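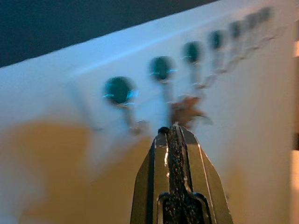 Figure 1. Wrist camera view with the fingertip near the panel. Look at the doubled rims on the round shapes: that is motion blur.

Learning from Demonstration, Unit 4: Gathering Good Examples
Notes by Maysoun Shboul, lab sections with Khalil Moussa and Leen Hakim

I love teaching this unit, because this is where you stop reading about policies and start making the stuff they learn from! Please go through these notes before your first session in room 306.

What counts as an example

For us, one example (we also say "episode") is a full recording of a person guiding the arm through a task, from the start pose to the moment the operator presses the end pedal. It holds the wrist camera stream, the joint readings, the gripper command and a short text label. If any one of those is missing, the episode goes in the reject folder.

Your section will add to the Patia set, which Samira Akl started in April. The target is 2000 episodes across all sections. That sounds like a mountain, but once you get into a rhythm it goes quickly, and the later ones are so much smoother than the first few that you'll want to go back and redo them. (Don't! See "Keep the clumsy ones.")

Reading the wrist view

Go back to Figure 1. The finger is fairly sharp, with its dark grip pad easy to make out, and nearly everything past it is smeared. The camera rides along with the gripper, so the finger stays put in the view while the world slides by. Now look just above the fingertip, a little to the right. There's a brownish thing with spiky edges, and from this single picture I can't tell you what it is, or whether the finger is touching it or only getting close. The learner gets the same pixels we do. When you review an episode, stop on a few moments like this one and ask what you would do next if this were all you had. It's a wonderful exercise, and it changes how people drive the arm.

Three habits that help:

Slow down over the last stretch of the approach. Fast travel is fine in open space, but close to contact we want readable pictures.

Pause briefly before closing the gripper. Count one beat in your head.

Vary the start. Shift the object, turn it, come in from the other side. A hundred copies of the same reach teach the model one reach.

Keep the clumsy ones

If you miss, back off and try again in the same episode, then label it "recovery." Lama Majali trained one model with these and one without for her project last year, and the first was far better at getting itself out of trouble. A collision or a dropped connection is a different matter, so end the episode and mark it "fault."

Labels

Write what was done in plain words, present tense, lower case. Skip guesses about things you couldn't see.

For next time

Record 4 episodes per person, swap with your partner, and review each other's. Bring one blurred moment you found hard to read and be ready to argue about it. Sheets are due 22 Nov 2022, before lab.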